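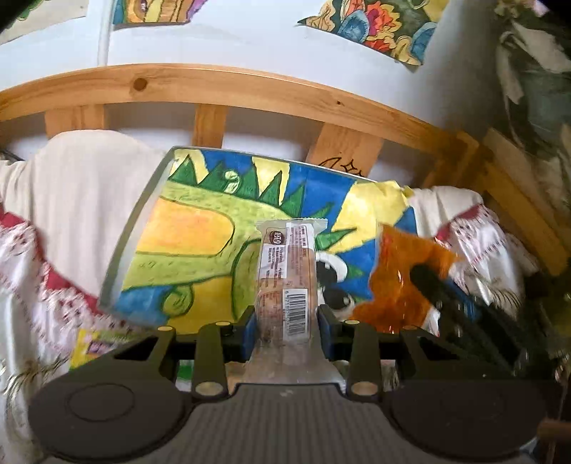 Do the softer finger pads hold wrapped food better than the hard ones we started with? On thin film they do, and on boxes and cans we found no difference worth the extra cost.

Home | News | Projects | Back issues | Contact

Last updated: February

Gripper comparison, second round

The hand-held grippers have now been through the second round of pad tests. We compared two pad sets, the stock Kerell pads and a softer set from Plasteneo, on the same fingers. Each set did 292 picks from a mixed bin of groceries and household items.

The Kerell pads dropped 51 items, nearly all of them in plastic wrappers. Snack bars were the worst. The film slides over the bar inside it, so the grip feels fine until the tool tilts. With the Plasteneo pads the drops on wrapped items fell by more than half. They pick up dust quickly, though, and need a wipe with a damp cloth before each session.

Clear wrappers are still a problem for the wrist camera. Glare hides the edge of the package, and the Stusis controller then reads the opening as wider than it is. Turning the printed label toward the camera helps. We also tried a lower exposure setting, which fixed the glare but made dark items hard to find.

Next up is the Hutapea arm. The mounting plate needs four new holes before the fingers will fit, and the shop has promised it for Friday. We will run the same item list on the arm so the numbers can be compared with the hand-held ones.

Spare pads are in the second drawer under the bench. Please write down which set you used.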